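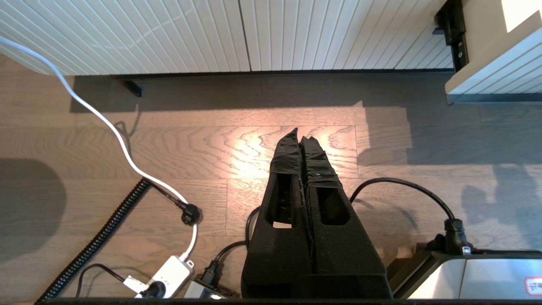
November 28, 2022

Second round of hide glue tests for the Fondel chair repairs. Soaked the granules overnight, 300 g to the big jar, and warmed them in the Bresto pot. Batch A strings well off the brush. Batch B went thin after the second heating, so I marked the lid and put it at the back of the fridge.

Glued 11 maple test joints, four with urea added. The urea ones gave me more time to close up but squeezed out a lot – wiped with warm water, no staining so far. Clamps stay on until Saron is in.

Kedir wants the August offcuts broken first for comparison. They are in the drawer under the scale. Still need to order brushes, and find the lid for the small pot.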